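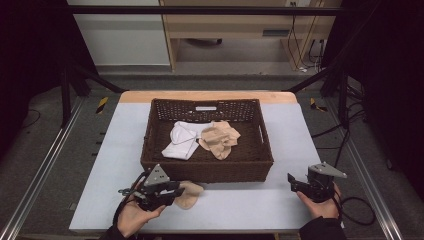 A reader at Orus wrote in to say that any gripper will pick up a stocking if you let it have enough goes, so why bother comparing them? Fair point, and it is why I count first tries only.

How to compare two hand-held grippers on thin fabric

1. Fit the Walier jaws on one side and the Bach jaws on the other. Swap sides halfway through.

2. Crumple the item and drop it in the basket. Don't arrange it. Tidy folds flatter every gripper ever made.

3. Close once, lift clear of the rim and hold for 2 seconds. A slip is a fail.

4. Do 20 lifts per jaw, then open over the table. Nylon that clings to the pad is a fail too, whatever the Bach leaflet says about "clean release".

5. Check your cables before each swap. A tugging cable looks a lot like a weak grip in the log.

The Grirko controller shows grip force to 100 steps. I'd believe ten of them. Write down the setting anyway and leave it alone until both jaws are done.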